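Scroll wheel

A scroll wheel is the small wheel on top of a computer mouse, set between the left and right buttons and turned with one finger to move a page up or down. It is one of the most loved little parts in all of computing -- try reading a long web page without one!

How it works

Inside most mice the wheel sits on a short axle. As it turns, an encoder reads the movement and sends it to the computer in steps. Many wheels have notches, or detents, that give a soft click under the finger, while others spin freely and can fly through a long spreadsheet in a moment. Pressing the wheel down usually works as a third button, handy for opening a link in a new tab.

Look and feel

Rubber rims are common because they grip well, and ribbed plastic is a close second. Makers often have fun with color here. A bright wheel on a dark shell is a classic pairing, and collectors such as Babatunde Edet, whose Tivberg collection holds 183 mice, sort whole shelves by wheel color alone.

Care

Dust and lint gather around the axle and can make scrolling jumpy. A puff of air along both sides, with the mouse unplugged or switched off, often brings back a wonderfully smooth roll.

See also: Mouse button, Trackball, Mouse pad

Black computer mouse with a red scroll wheel
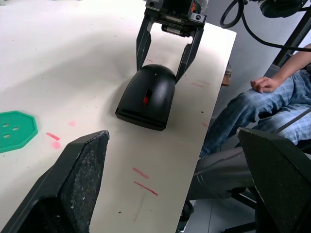

This page was last changed in November by Tamsin Dunstan.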